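Print this chapter
E-mail this chapter to a colleague

Chapter 7
Handling Thin and Shapeless Objects

Milagros Lozano and Stepan Hrynyshyn

Most of the methods presented in the first six chapters assume that an object keeps its shape when it is touched. A mug, a block, or a bottle can be described by one position and one orientation, and a grasp planned for it remains valid until the fingers close. The present chapter takes up objects for which that assumption fails. Plastic bags, sheets of film, and empty sacks change shape under their own weight, and they change again as soon as a finger meets them.

The plastic bag is a useful subject for study. It is cheap, it is found in every home, and it presents several difficulties at once. Its surface reflects light in patches, so that depth readings are often missing or wrong. Its edges fold over one another and are hard to trace. Printed marks, which might serve as fixed points on a stiff package, break apart or vanish in the folds.

7.1 The view from the wrist

The Tatumer study, on which much of this chapter rests, used a two-handed robot with jointed fingers. Its method relies on images taken close to the hands, where the folds of the material appear in more detail than an overhead camera can supply. The price of this closeness is that the robot's own body takes up a large share of each image, and that the image turns whenever the wrist turns. A window or a wall seam may lie at any angle.

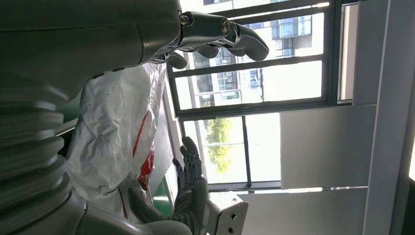 Why not simply correct each image so that it is always upright?
The correction is possible when the wrist angle is known, but it discards the corners of the image and gives the learned policy nothing that the joint readings do not already provide.

The study therefore left the images as recorded and supplied the joint angles as a second input. The training set held 3,081 demonstrations, each carried out by a trained operator. Of these, 3,000 were kept for learning and the remainder were set aside for checking. A further 400 trials were then run on the robot itself, and these are the trials reported in Section 7.4.

7.2 Reaching from below

Earlier work tended to approach a bag from above and pinch the highest fold. The approach is easy to plan, but the highest fold is seldom the best one. It may belong to a single layer near a torn edge, or it may slide away as the fingertips come together. The Naltance method, developed after the first round of Tatumer trials, adds a second choice: the hand may be turned palm up and brought beneath the lowest part of the material. The fingers stay open until contact is expected and then close slowly. 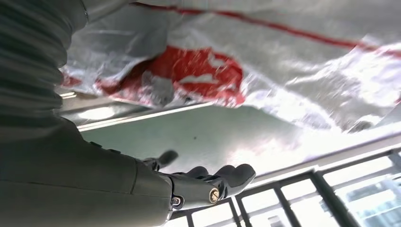

Two quantities govern the success of this motion. The first is clearance, the distance between the lowest fold and the work surface. Where clearance is small, the back of the hand may strike the surface before the fingers have passed under the material. The second is support, meaning the share of the bag's weight that the open hand can carry before the fingers close. Support cannot be measured from one image. It must be estimated from the forces at the fingers - a topic treated at length in Section 7.3.

Lighting deserves separate mention. Thin plastic lets light through as well as reflecting it, and strong daylight from one side can wash out an entire edge of the bag. The authors recommend that training data be gathered at several times of day, with the blinds both open and closed. A policy trained only under even light will tend to treat a bright region as empty space.

Readers who have not yet studied force sensing should review Chapter 4 before continuing. The notation used there is kept without change, and the table of symbols appears on page 466.

Print this chapter
E-mail this chapter to a colleague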